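Wednesday 21st February

Bench 2, paste and paper day. Cúc Huỳnh asked me to write up properly this time, because my last entry was four words and a drawing of a bucket. So, properly!

The question is still which paste we're going to use for the Ercombe job. They want rolls that go up on old plaster, stay up through a steamy winter, and come down again in one piece when the tenants move on. That's two jobs that pull in opposite directions and I've been grumbling about it since July. Our own wheat paste (the Dallent recipe, the one on the card by the sink) comes off beautifully and goes on like porridge. The Plutska powder goes on like silk and then you need a chisel. I mixed both again this morning, plus a half-and-half that I'm calling the muddle until somebody gives it a better name.

### Mixing

Dallent first. I sieved the flour this time and I'm annoyed at how much better it was, as I've been telling everyone for ages that sieving is a waste of a sieve. Cold water in slowly, stir till it looks like single cream, then onto the ring with 1000 ml in the pan and don't walk off. I walked off. Only to answer the door (it was the courier with the lining paper, wrong width, more on that below) but it caught on the bottom, so batch one went in the bin and I started over.

Batch two was fine. Glossy, a bit see-through at the edges, dropped off the spoon in sheets. I let it cool with a bit of damp cloth pressed on top so it wouldn't skin over, and it still skinned over at one side where the cloth had ridden up. Pushed it through the sieve, all good.

Plutska is just powder into water and whisk like mad. It does go lumpy if you stop, and the lumps look like frogspawn, but leave it to stand and whisk again and they mostly vanish. I like it, I just don't trust it.

The muddle is equal parts by volume of the two finished pastes. It smells of toast. Holds a brush mark longer than either of them, so I had to go over it with the wide brush to get it flat before the paper went on.

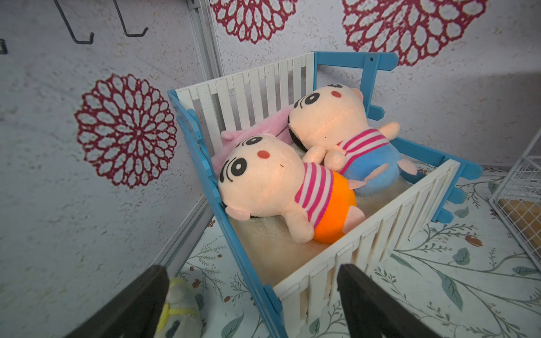 ### Hanging

I hung two strips of each on the old plaster board and one extra of the muddle on bare lime, just to be nosy. Usual order: size the wall, let it go tacky, paste the paper, fold it up on itself, wait, hang, brush out from the middle. I gave the Dallent strips longer to soak than the card says. The card is wrong, in my view, at least for paper this heavy. If you hang it too soon it carries on stretching on the wall and you get those long soft bubbles that look fine at lunch and dreadful by home time.

Notes as I went, copied off the back of my hand:

- Dallent: slides nicely, loads of time to match the pattern, edges want a second dab. One corner lifted while I was looking at it. Pressed it back with the seam roller and it stayed.
- Plutska: grabs almost at once. I got the second strip a whisker out at the top and by the time I'd noticed, it was a whisker out for good.
- Muddle on plaster: lovely. Slid when I wanted, stopped when I wanted. Seams closed up without any squeezing out.
- Muddle on lime: drank it. The paper was dull and flat-looking straight away, as if there was hardly any paste behind it. Needs two coats of size on lime, or possibly something else entirely.
- Brush cleaning: get the Plutska out straight away, in cold. I left the small brush standing in it over lunch and it's now a stick. 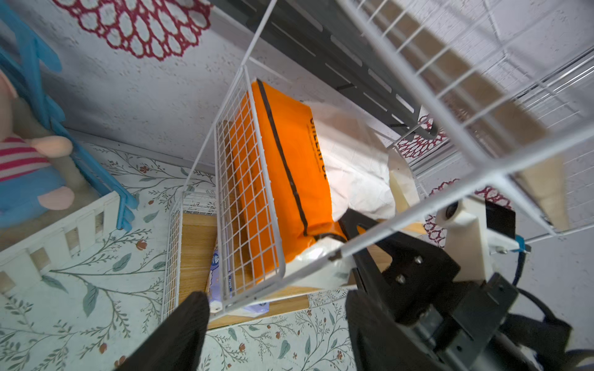 ### Pattern matching, and the wrong paper

So, the lining paper. I ordered the wide and they sent the narrow. The narrow will do for tests but it's no good for Ercombe, where the whole idea was to have the lining joints fall nowhere near the top paper joints. With the narrow, they land on top of each other every few strips and you can see it, you really can, a faint ridge running down behind the pattern. I rang Popescu and they'll swap it, but they want the rolls back unopened and I'd already opened one (of course I had). We'll have to keep that one. It can go in the test pile.

Big repeating patterns are what I keep going back and forth on. With a small busy print you can be a hair out and the eye slides over it. With a large medallion, a half that doesn't meet its other half is the only thing you see when you walk into the room, and then you see it for ever. I'd hang from the middle of the main wall outwards and let the bad join fall in a back corner. Cúc would start at the window and work away from the light, which is how she was taught, and she says my way wastes paper. She's right that it wastes paper. I still think it looks better, and a patterned ceiling makes it worse again since you have to decide which wall it agrees with.
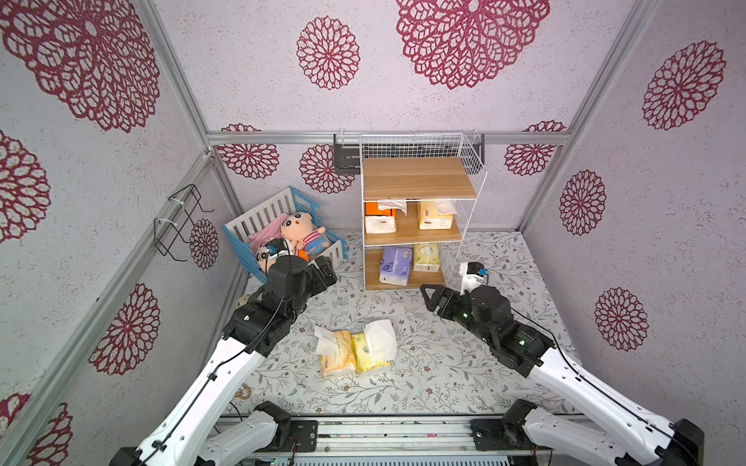
*Bench 2 notebook, written up at the end of the day. Additions in pencil by Cúc Huỳnh.*

Corners next. I cut into the inside corner and wrapped a thin sliver round, then overlapped the next strip on top of it. On a flat print that's invisible. On a raised one you get a ridge you can feel with your thumb, so for those I'd cut through both layers with a new blade and peel the waste out. New blade every cut! I know they cost money. A tired blade drags damp paper and tears it, and then you've wasted far more than a blade.

*(Pencil: snap-off ones are in the second drawer, there's a full box, stop buying them. C.H.)*

Peel tests are for tomorrow, when it's all had a night to dry. I've turned the heater off in here so please leave it off, even if it's perishing. Dry it too quickly and the seams open and I won't know if it was the paste or the heat.

Still to do:

- Put the kettle by the lime board for the steam test
- Tape up the rolls for Popescu
- New small brush
- Rewrite the Dallent card with the longer soak (Cúc to agree the wording first)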